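Fasberg says its packaging take-back plan will cut the town's cardboard waste by 18 percent before next April. The town has heard this kind of thing before.

Under the plan, announced 6/10/26, stores will pay a deposit on large cartons and get it back when the boxes are returned flat and clean. Hauling goes to Kister, the only firm that put in a bid. So far 170 stores have signed up out of 827 on the business register.

Florian Ruchti, who speaks for the town, called that "a very strong start." He did not say how the 18 percent was worked out, and the six-page summary handed to reporters doesn't either.

Store owners have doubts of their own. Erzsébet Vincze, who sells lamps, said most of her boxes arrive covered in packing tape, and the rules say taped cardboard may be turned away. "So who peels it off?" she asked. "Me, I suppose – for pennies."

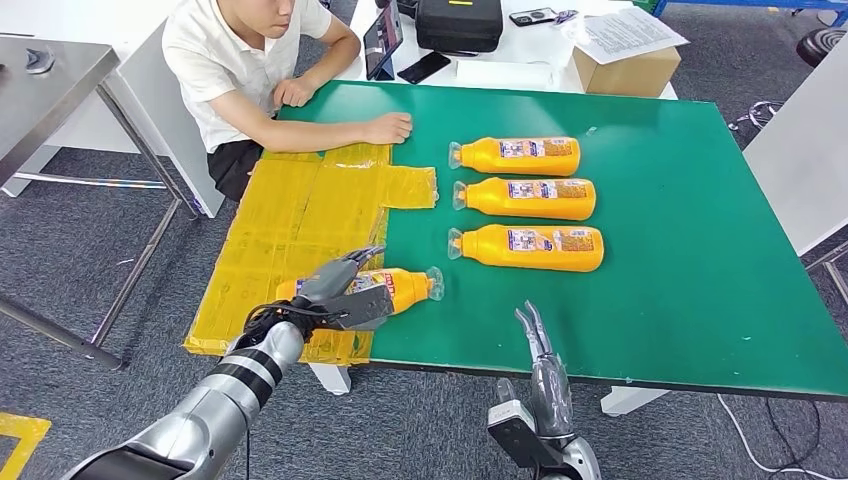
Ruchti said the tape rule is "under review." A similar plan in Donati was dropped after one winter, when sorting cost more than the cardboard brought in. Kister would not discuss its fees. The first pickups are due next month.

Contact the newsroom | © Drakaletti News | Back to top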